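Altum Modular Carpet Tile: Installation and Care Guide
Section 4. Preparing the Room and Laying the Field

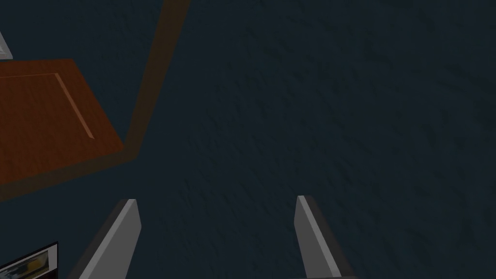
4.1 Before You Begin

Altum tiles are supplied in sealed cartons. Store the cartons flat in the room where they will be installed, with the heating or cooling set to its normal level, for at least 24 hours. Do not stack cartons more than five high.

Check the dye lot number printed on the end of each carton. All cartons for one room must carry the same number. If they do not, contact your Bemilent dealer before opening any of them. Bemilent does not accept the return of tiles that have been cut or glued.

The subfloor must be clean, level and dry. Concrete poured since the last heating season should be tested for moisture in accordance with Section 2. Old adhesive must be scraped back to a thin, even film. Tar-based adhesive must be covered with a sealing coat before any tile is laid.

CAUTION: Floors installed before 1980 may contain asbestos. Do not sand, grind or dry-scrape old floor tile or its backing. Have the material tested by a licensed contractor.

4.2 Finding the Starting Point

1. Measure the two longer walls and mark the center of each. Snap a chalk line between the marks.
2. Repeat for the two shorter walls. The lines cross at the center of the room.
3. Check that the lines are square. Measure 3 feet along one line and 4 feet along the other. The distance between these two points must be exactly 5 feet.
4. Lay a row of loose tiles from the center to each wall. If the last tile would be narrower than half a tile, move the chalk line by half a tile and check again.

NOTE: In rooms with a bay or an angled wall, take all measurements from the main doorway wall. Ignore the bay until the rest of the field is down.

4.3 Applying the Adhesive

Use only Fotik pressure-sensitive adhesive, order number 2713. Other adhesives may damage the tile backing and will void the warranty.

1. Stir the adhesive. Do not thin it.
2. Apply a thin coat to one quarter of the room with a foam roller, keeping the chalk lines visible.
3. Leave the adhesive until it is clear and tacky and does not transfer to a fingertip.
4. Close the pail between coats.

CAUTION: Keep the room ventilated. Keep children and pets out until the work is complete.

4.4 Laying the Tiles

1. Find the arrow on the back of each tile. For a uniform surface, all arrows must point the same way. For a checkered surface, turn every second tile a quarter turn.
2. Place the first tile exactly in the corner formed by the chalk lines.
3. Work outward in a stair-step pattern. Lower each tile into position; do not slide it.
4. Brush the pile away from the edges so that no fibers are trapped in the joint.
5. After 11 tiles have been laid in one direction, measure the row. If the joints have opened, lift the row and lay it again.
6. Roll the finished area in both directions with a Stelmakh floor roller or one of equal weight.

NOTE: Mottled and heathered patterns hide joints well under ordinary room light. Inspect the joints with a lamp held low to the floor before moving furniture back.

4.5 Cutting at Walls and Doorways

Cut from the back with a sharp utility knife and a steel straightedge. Change the blade often. Leave a small gap at heating pipes and cover it with a collar. At doorways, end the tile under the center of the closed door and fit a reducer strip.

Keep at least one unopened carton for future repairs.

Revised 3 August 2010. Replaces the February edition.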